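Maintenance diary, Jollgate cell
Apr 17, 2024

Morning

Started with the sleeve on the arm. The old one had split along the seam near the gripper end and was riding down over the last joint. Cut it off and fitted a new clear one from the Culine roll, trimmed to stop short of the finger joints. Last time I left it 60 mm too long and it bunched up every time the wrist rolled over. The new one still wrinkles, as they all do, but the wrinkles stay on the upper section.

Bellows next. Wiped down with a damp cloth, no solvent, and checked each fold with a flashlight. No cracks. The spare from Rocha stays in its bag for now. The log says the present one went on in November, so it should have plenty left.

Finger screws: checked with the small driver. One on the upper finger took a slight turn before it seated, the rest were fine. Put a dab of thread lock on that one and wrote it on the card.

Wrist camera came back up after the power cycle without complaint. Ran the arm out over the green surface at low speed, then rolled the wrist to the end of its range in both directions to see if the sleeve would catch. Stopped it at one end and left it there while I checked the slack. 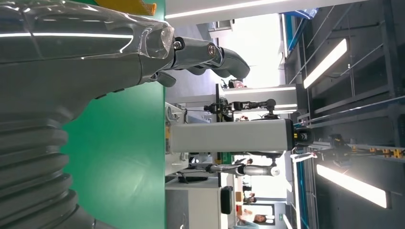
Afternoon

Homing. First try faulted on the wrist joint, error 29, which in the Tivmont manual means position mismatch at startup. I had powered up with the wrist rolled over, so that one is on me. Jogged it back to neutral, cleared the fault, homed again, no error.

Then 200 open-close cycles on the gripper, no part in it. Motor current flat for most of the run, with a small bump at cycle 8 that did not come back. I would put it down to fresh grease spreading, but I will watch it.

Repeatability check against the dial gauge came out the same as the last entry. Did not touch the tool offset.

Open items:
- Order sleeves. One left on the roll after today.
- Ask Rocha whether the newer bellows clamp fits this arm. The old clamp is a pain to close with gloves on.
- Add 'wrist to neutral' to the power-down card - top line, in capitals.
- Look at the gripper current again after the next full shift.

Arm parked at neutral, brakes on, pendant back on its hook.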